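Drying chilies indoors, page 3 of 31

Emel: Do I need to keep dried chilies in a closed jar, or is a bowl fine? My kitchen is quite humid in August.

Bozsik: Jar, always. In a bowl mine became soft in one week.

Irnow: I don't agree. I have kept them open for years – only away from the stove.

Emel: Mine are red and orange mixed, just in a pile on the table mat now, next to the blueberries. Should I separate the colors?

Bozsik: No need. But please, the jar.
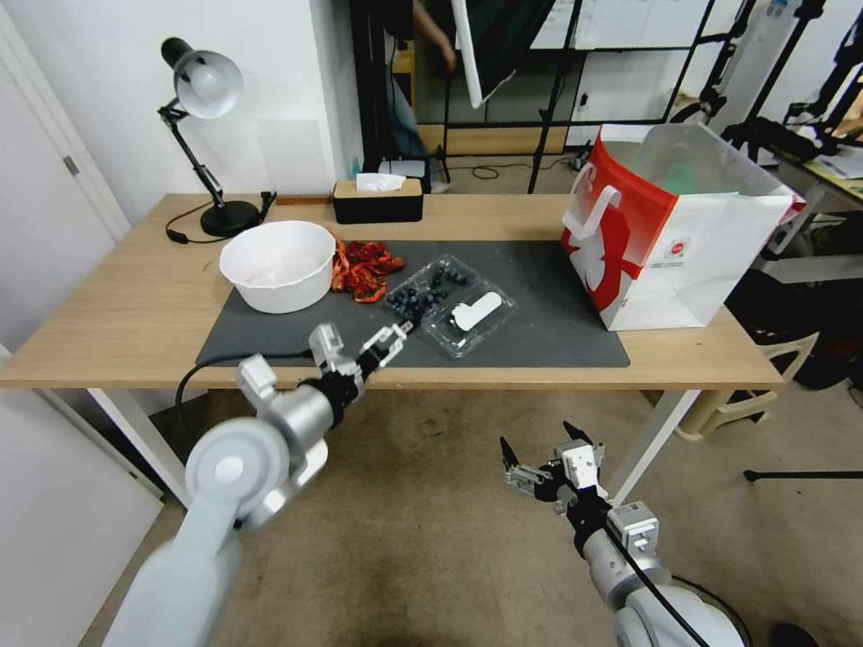
Page 3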